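Dovuna two-arm folding kit: pre-use inspection checklist with comments
Unit 17, trial loan from Lamport. Checked by Ľubomír Šindelář.
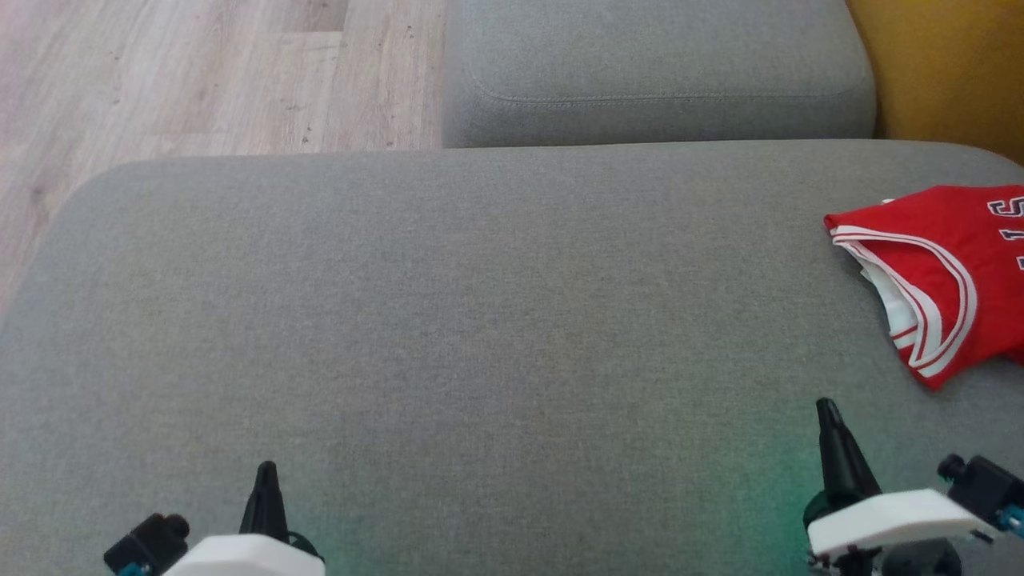 Checks were done with the kit powered down unless the line says otherwise. Comments go to Lamport with the loan form.

1. Mains lead and plug
OK. No cuts. Label reads 1293, same as the loan form.

2. Emergency stop
OK. Pressed 6 times under power, both arms stopped each time. The button is stiff to reset.

3. Gripper fingers, left and right
OK. No sharp edges or burrs. Wipe before working on light-coloured clothes.

4. Arm housings
Left OK. Right has one screw not fully home. Tightened, check again after a week.

5. Camera modules
OK. Both brackets firm. Lenses cleaned with a dry cloth.

6. Cables at the wrist
Comment. Right cable pulls tight at full turn. Lamport to say whether a longer one is supplied.

7. Work surface
Upholstery is allowed in the Kos handbook if it is flat and clear of loose items. Soft seats give under load, so set the height again each time the kit is moved.

8. Garments
Empty pockets, close zips. Printed shirts: keep the fingers off the lettering when gripping.

9. Floor and walkway
OK. Tape line still to be put down.

10. Service counter
Reads below 3000 cycles. No service due.

Result: pass for supervised use. Items 4, 6 and 9 stay open.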